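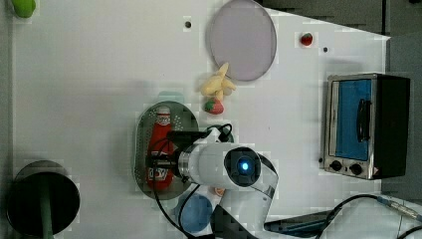

*Figure 4. Play kitchen laid out on the table: oven at the right, plate and fruit at the far side, ketchup bottle on the gray tray.*

## 4. Setting out the play kitchen

This section covers the Tirnley tabletop play kitchen after the parts have been unpacked and wiped down. Unpacking is covered in Section 3. Cleaning is in Section 5.

### 4.1 Before you start

- Use a flat table with a hard, light-colored top. Small pieces are easier to find on it.
- Remove tablecloths and placemats.
- Keep the four cardboard corner pieces from the oven box. You will need them for storage.

**CAUTION: Small parts.** The small red fruit and the loose orange piece are not for children under three. Put them away before younger children use the table.

### 4.2 Placing the large pieces

1. Set the toy oven on the right side of the table. Stand it on its base with the control knobs along the lower part of the front.
2. Open and close the door by the black handle. The door should move freely. If it rubs, lift the oven and set it down again on a level spot.
3. Place the round lavender plate near the far edge of the table, to the left of the oven.
4. Place the oval gray tray left of center. Either long side can face the child.
5. Put the round blue dish next to the tray, on the near side.
6. Stand the black container in the near left corner, open end up. Long-handled pieces go in here.

*Note:* The plate is translucent and can be hard to see on a pale surface. Check for it before you clear the table.

### 4.3 Adding the food

1. Put the strawberry and the bananas between the tray and the plate.
2. Lay the ketchup bottle on its side on the tray. It can also stand upright on its base, but it tips easily once the tray is moved.
3. Place the remaining small pieces last - they roll.

**CAUTION:** The ketchup bottle is for pretend use only. Do not fill it with food, paint or water.

**CAUTION:** Do not load the tray with more than 700 g. Do not place real hot food or hot dishes on the tray or plate.

### 4.4 Clearing away

1. Collect the small pieces first and put them in the blue dish.
2. Stack the dish on the plate, and the plate on the tray.
3. Close the oven door before lifting. Carry the oven with both hands under the base - never by the handle.

If a piece is missing, check inside the oven and the black container before ordering a replacement.

*Section 4 revised June 17, 2024. Text: Enikő Csizmadia.*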